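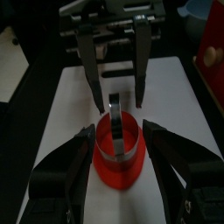

*Red cup on a white tabletop.*

# Mevdale Household Water Use

2,138 daily meter readings from homes in Mevdale, tidied into one CSV. Last changed 2022-10-07.

## What it claims to be

The supplier's leaflet says these figures show how much water a "typical" home gets through. I doubt it. Homes were asked to sign up, and people who sign up to have their water measured tend to be the careful sort.

## Columns

- `home_id` – a plain number, no address
- `date`
- `litres` – total for the day
- `meter` – `zalik` or `dirow`

## Known problems

- The 2 meter types don't agree. Dirow meters read higher in every street that has both, and I haven't seen a good reason why.
- 10 homes report exactly the same figure for days on end. I've left them in. Make up your own mind.
- December is thin. Gallagher Road has no readings at all that month.
- Garden use isn't split out, whatever the leaflet says.

## Use

Fine for practising charts or checking a script. I wouldn't set a tariff by it, and I'd be wary of any yearly total got by multiplying one week by 52.

Corrections are welcome – please send the raw readings with them.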